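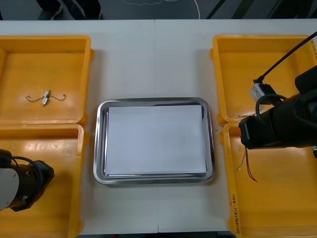 When should the safety review happen, before or after the purchase order goes out?

Before, if there's any way to manage it. The arms are usually priced first and everything around them gets squeezed into whatever is left, so do one pass of this checklist while the quote is still open and a second one after the cell is running. Both passes fit on the same form.

Two-Arm Bench Cell: Safety and Planning Checklist, with Comments
Site: Tilport
Filled in by: Elif Naz Avcı
Second reader: Henok Kassa

We're planning a second bench for wire and connector handling, and I am so glad we get to do it with a working one to learn from! Each item is marked OK, FIX or BUY. BUY means it goes on the equipment request. Comments are mine unless they carry Henok's initials.

1. Bench and footing

1.1 Bench stays put with both arms moving at full working speed. OK
Comment: Solid. Please order the same bench again. Henok wanted to try the lighter one from Lultano and I talked him out of it.

1.2 Two-section tops are level across the seam. OK
Comment: Run a fingernail over it. If it catches, shim it. Add a shim kit to the new order (small money, big relief).

1.3 Clear walkway of 600 mm at the far side of the bench. FIX
Comment: Measured with a tape on Thursday. We have it if people put the chairs back. For the new bench I'd like the floor line painted as part of the install, and it should be in the quote.

2. Cables

2.1 Arm cables have enough slack for full reach and don't snag on the gripper. OK
Comment: Check at both ends of travel. The loop by the wrist is the one to watch.

2.2 Nothing loose on the floor behind the bench. FIX
Comment: A white cable is lying across the dark floor in both pictures on this page. Needs a cover. BUY two, one per bench.

2.3 Spare sensor cable on the shelf. BUY
Comment: $72 each from Plurnier. We had none when we needed one and lost most of a shift. Two, please.

3. Stopping the arms

3.1 Stop button within reach of each standing position. FIX
Comment: One is a long stretch for anyone shorter than Henok. A second button costs $164 with the bracket, and I would give up almost anything else on this list to get it.
HK: Agreed. Put it on the first line of the request.

3.2 Stop tested with both arms in motion. OK
Comment: Test at the start of the shift, and write initials on the sheet.

3.3 Both arms hold position on a stop and do not sag. OK

4. Bins and tray

4.1 Bins can't slide when a gripper touches a wall. FIX
Comment: Low-profile corner stops would do it. Henok thinks he can print them, so this may cost us nothing at all!

4.2 Steel tray free of sharp edges. OK
Comment: Rounded corners, raised rim, really nice trays. Keep the paper inside it flat. A curled corner is enough to lift a connector.

4.3 Labels readable from the operator's side. FIX
Comment: Marker on the bin wall fades and smears. BUY printed labels, one roll.

4.4 No wire ends sticking up over the rim of a bin. OK
Comment: Eye protection stays on for loading anyway. 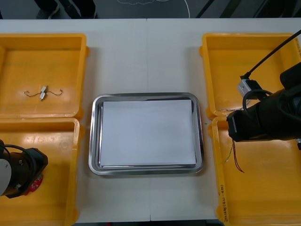 How much of the budget should be held back for things that aren't the robots?

Add up the BUY lines from your checklist first and let that number set the amount. A percentage picked in advance tends to be wrong for a small bench, where guarding, buttons and spare cables cost nearly the same whichever arms you choose.

5. Grippers and fingertips

5.1 Fasteners on the gripper body tight. OK
Comment: Weekly. Paint-pen a line across each screw head and you can see at a glance if one has turned.

5.2 Fingertip pads free of cuts. FIX
Comment: Wire is hard on pads. A replacement set is $271 from Stojanović, so it belongs in the running costs for the year. Last time we bought them out of the repair money and it made a mess of the sheet.

5.3 Grip force limit set and written down. OK
Comment: Value is taped inside the cabinet door. Copy it to the new cabinet on day one.

6. Light and sight lines

6.1 Overhead light doesn't glare off the tray rim into the operator's eyes. FIX
Comment: It does in the afternoon. Ask for a diffuser panel in the new lighting quote and we may get one for this bench too.

6.2 Operator can see both grippers from the normal position. OK

7. Before the request goes in

7.1 Install day, floor paint and training are on the quote. FIX
Comment: Training is missing. I've written to Plurnier.

7.2 Lead time confirmed in writing for arms and controllers. OK
Comment: September delivery. Exciting!

7.3 Old and new benches can share spares. OK
Comment: Same grippers, same cables, same pads. Henok gets the credit, he held out for this when the other offer looked cheaper.

Open items go back to Elif Naz. Please write on the paper copy next to the cabinet as well, and use a pen.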